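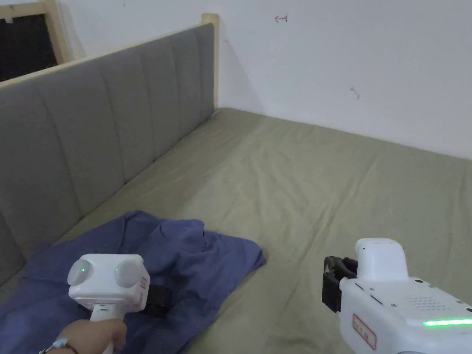

Folding and bed-making "assistants" at our place, anyone else had this?

Forum: Housekeeping and Laundry > Kit and machines

linen_and_lime
I run the floor side at a serviced apartment block, 32 units, long lets and short lets mixed. Head office have signed up with a firm called Skaria. The idea is that our room staff spend part of the shift doing clothes and beds with a gripper in each hand, all of it gets recorded, and later on a machine does the folding and straightening. We were told in August it would "free people up for guest-facing work". There isn't any guest-facing work. The guests are out all day and the desk has its own staff.

What I want to know is whether anyone has been through this and what happened to the hours afterwards. I'm not interested in the brochure, I've got the brochure.

trolleyqueen
We had Zinden in for the laundry room two years back. Different thing, a folding machine for flat linen. Hours went down on the folding table and up on feeding the machine and clearing it. Same people, same pay, worse backs. The supervisor's job changed more than anybody's, she went from checking work to filling in fault sheets.

pressman_23
I'll speak up for it a bit. I've used the grippers for most of this summer at a hotel laundry. You get used to them. A shirt on a bed is a good test piece because it never lands the same way twice and if you can pinch a hem and a shoulder with those fingers you can do most things. First week I was hopeless, by the third I could fold one without swearing.

linen_and_lime
How long per shirt though, compared with your hands?

pressman_23
Slower. I didn't time it. Nobody was asking me to be quick.

dusty_corners
That last bit is the bit I don't trust. They aren't asking you to be quick now. When the machine does it the figure they'll hold up is the machine's best one, and it'll be set against yours with grippers on. Seen it done with vacuum robots. The trial was on an empty corridor with no skirting heaters and no suitcases, then they cut the corridor shift and we spent the time lifting the thing off door bars.

trolleyqueen
Yes to all of that. Also ask who strips the bed. Every one of these I've read about starts with a nice fitted sheet already on. Getting a fitted sheet on a mattress that's shoved into a corner with a headboard down one side is half the job and I've not seen a machine go near it.

pressman_23
They do start with the easy parts, fair enough. You'd start an apprentice on those as well.

dusty_corners
An apprentice learns the rest by Christmas and can tell you the tap's leaking.

linen_and_lime
This is what I keep trying to say upstairs. The folding is a small part of a room. My lot notice damp, broken blinds, a guest who hasn't slept in the bed for three nights. None of that comes out of a pair of grippers. The reply I got was that Skaria want 2000 recordings from our site and could we please keep the rota clear.

mopandgo
Are they paying extra for it? Ours wanted the recording done inside normal hours with the same number of rooms. Took a fortnight of moaning before two rooms came off the list.

linen_and_lime
Small allowance per shift. Rooms stayed the same for the first month and then I took some off without asking anyone.

mopandgo
Get that in writing before somebody notices. And ask what happens to the recordings if you leave. We never got a straight answer.

pressman_23
I got one, it was in the form I signed. They keep them. I didn't mind, it's my hands and a bedspread. I know others did mind and they were allowed to say no.

dusty_corners
Allowed to say no and still get the same shifts?

pressman_23
As far as I know. I'm not on the rota side.

dusty_corners
So you don't know.

trolleyqueen
Steady on, he's answering what he was asked.

fukon_refugee
Came over from the Fukon warehouse before I did housekeeping. We had picking arms put in over one winter and there were 70 of us on lates when they started. No sackings, I'll be straight about that. They stopped replacing leavers and the agency people went first. So when your head office says "no redundancies", ask them about leavers and agency. It's a different question and they know it is.

linen_and_lime
That one goes on my list, thank you. We've four agency on at the moment and they're the ones most keen on the recording work because of the allowance.

mopandgo
Zupan do a similar scheme and a mate's site said the equipment kept needing charging halfway through a shift. Worth asking who does that and whether it counts as your time.

linen_and_lime
It's us and it doesn't. Meeting is at half two, I've got leavers, agency, charging time and the room numbers written down. Will post what they say.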